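Besex Interactive wishes to confirm the release arrangements for Grakance on handheld and home consoles. Details follow in this thread. (1/7)

The console edition will be released in December. It contains the full base game and both expansions, and will be sold as a single download. A boxed edition is planned for selected shops. 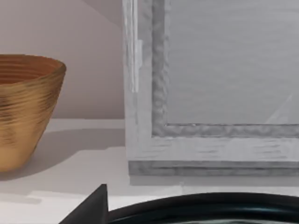 Players who own Grakance on PC may carry their progress across by linking a Besex account. Saved games, unlocked characters and cosmetic items will transfer. Paid currency will not -- platform rules do not permit it. (3/7)

Online co-operative play supports up to 4 players. Local play on one console is limited to 2. Cross-play between PC and console will be switched on at launch and may be turned off in the settings menu. 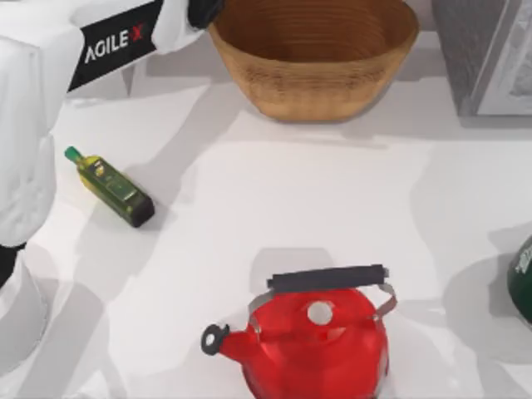

The console work has been carried out by our partner studio, Dusmont, which also rebuilt the menus for smaller screens. Text size, button layout and subtitle colours can all be changed before the opening chapter begins. (5/7)

Changes in the launch update:
- All 27 playable characters available from the first day
- Shorter loading times between regions
- The Cheng map returns to the ranked rotation
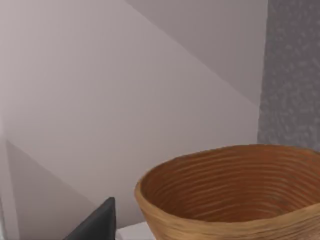 - Voice chat off by default for new accounts

Existing PC players will receive the same update at 10 am on release day. Servers will be closed for two hours beforehand, and ranked matches should be finished before then. (6/7)

Pre-orders will open on each console's own store. Questions about account linking should be sent through the support page, as we are unable to deal with account matters in replies. (7/7)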